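How to choose and mix a grey paint for a small room

Last updated 18th August

Grey is easy to buy and hard to get right. The card in the shop looks neutral, then the wall at home looks blue, or green, or faintly purple. Most of the trouble comes from testing too little and painting too soon. The method below takes a few days but very little work.

What you need

Tester pots in two or three greys
White lining paper or spare board
A 40 mm brush and a small foam roller
A jam jar with a lid, for mixing
A pencil and masking tape
An old spoon

Step 1. Look at the light first

Find out which way the window faces. A north-facing room gets cool light for most of the day and will push any grey towards blue. A south-facing room is kinder, but a warm grey can turn beige in it by late afternoon. My back bedroom in Fellville faces north and has a fence close to the glass, so I ruled out anything with blue in it before I went to the shop.

Stand in the room in the morning, at midday and after dark with the lamp on. Write down which wall is brightest. If you only use the room in the evening, the lamp matters more than the window.

Step 2. Buy testers

Buy one grey that looks right on the card, one lighter and one warmer. I used Celtlow matt testers, with a Vasterar eggshell for the woodwork. Stay with one make for the walls if you plan to mix, as two makes may not blend well.

Step 3. Paint boards, leave the wall alone

Cut the lining paper into large sheets and give each one two coats, right up to the edges. Write the name and the date on the back. Let the first coat dry fully before the second. A patch painted straight on the wall is hard to judge next to the old colour, and the ridge can show through later.

Tape a sheet beside the window, one opposite it and one in the darkest corner. Move them round each day. Do this for three days at least.

Step 4. Adjust the colour

If a grey is nearly right but too cold, put four spoonfuls in the jar and add a small dab of yellow ochre or raw umber tester. Stir well and paint a new sheet. Keep a note of every dab. Paint dries a different shade from how it looks in the jar, so wait before adding more.

Once you are happy, take the dry sheet to a paint counter and ask for a match. Don't try to mix a whole room's worth by hand. I did that one December and ran out halfway along the last wall - the second batch never matched.

Step 5. Check the depth

A room done all in one grey can look flat, so plan at least three depths: a pale one for the ceiling, a middle one for the walls and something close to black in small amounts, such as a lampstand or a picture frame. Try them side by side before you decide. The tabletop here is a plain mid grey, and it is the near-black arm and fingers around it that stop it looking dull, with a couple of small touches of blue as the only colour. You can do the same with a door handle and one cushion. Keep the accents small at first and add to them later if the room needs it. 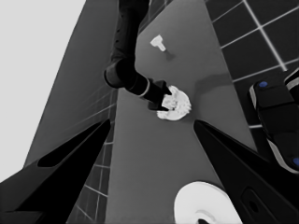 Step 6. Paint the room

Wash the walls, fill any holes and sand them smooth. Cut in along the ceiling and corners with the brush, then roll while that edge is still wet. Leave the first coat overnight if you can. My room took two coats and a touch-up round the socket.

Label the leftover tin with the room name and keep it somewhere that doesn't freeze. Gethin tins have a space for this on the lid. On others I use masking tape.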